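Search this site
Enter keywords Go

Veltenport extends linen collection to hillside streets

21 January 2021

Print this page | E-mail this story

The town of Veltenport will add 34 streets to its household linen collection in February, the sanitation office announced. The service picks up old sheets, towels and blankets from the curb and has run in the harbor district since last year.

Residents on the new streets will get two collection bags by mail. Bags should be tied and set out by 6 a.m. on the same day as paper recycling. Pillows, mattress pads and anything with a heated wire will not be taken.

The harbor district put out 854 bags last year, according to the office. Sorting is done at the Grometti warehouse on Oyewole Road, where usable items are washed and passed on to shelters. The rest is cut up for cleaning rags.

"People had closets full of this stuff and no place to take it," said Manikandan Menon, who manages the program. He said more than 200 households on the hillside had asked to be included.

Apartment buildings on Zanis Street will share a bin by the main entrance. Landlords there have been sent a letter.
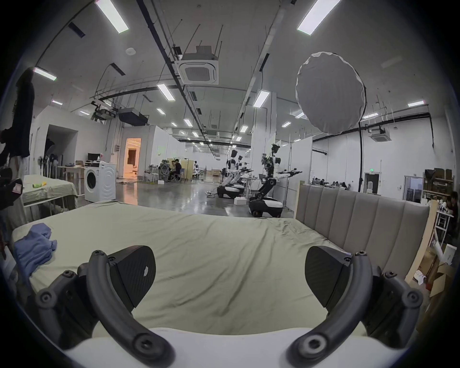
Extra bags are free at the town hall front desk. Collection in the harbor district stays on its present schedule.

Contact us | Copyright 2021 | Back to top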